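Caderno de oficina, abril. Tacos, cabos e outras desgraças

Entrada para mim e para quem abrir o caderno a seguir. A bancada do fundo continua a ser minha até às 18h.

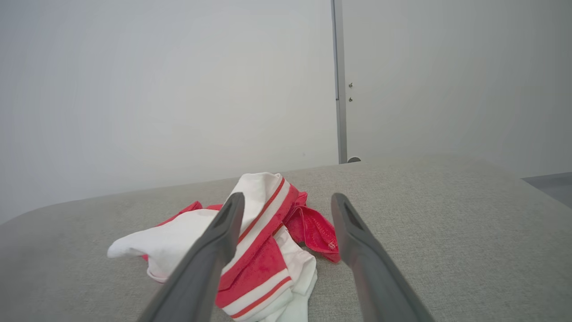 Taco 1, Grarnum

Chegou com a queixa do costume: "não sai nada do meio". Bati-lhe com o maço durante 300 pancadas, face inteira, e o meio está onde sempre esteve. O dono é que joga tudo com a ponta. Escrevi "afinado" na etiqueta e vou cobrar pela paciência.

Fissura fina na ponta, do lado de fora. Cola, braçadeira, fita. Amanhã lixa 200 e uma demão de óleo de linhaça. Uma demão, repito, para quem no mês passado deixou um taco a pingar para cima do livro de encomendas.

Taco 2, Gusitz

Cabo solto no encaixe. A cola antiga desfez-se em pó quando puxei. Raspei, voltei a colar, atei com fio. O punho pedido era azul, só há verde. A Ebise Fikre acha que ninguém que bate em número sete tem direito a escolher a cor. Vou telefonar na mesma.

Bolas Paisan

O clube quer saber porque perdem a forma antes da over 32. Passei três pelo aro: duas não entram num sentido e dançam no outro. A costura da terceira está boa, o que me estraga a teoria. Pedir mais duas da mesma caixa antes de dizer seja o que for ao fornecedor.

Máquina de bater, Brurport

Contador parado em cerca de 1,000 (escreve à inglesa, coitado). Ou é a mola ou é o sensor. Apostei na mola, a Ebise no sensor. Há um café em jogo.

Falta: fita para punhos, óleo, lâmina nova para a plaina. A lâmina já a pedi duas vezes.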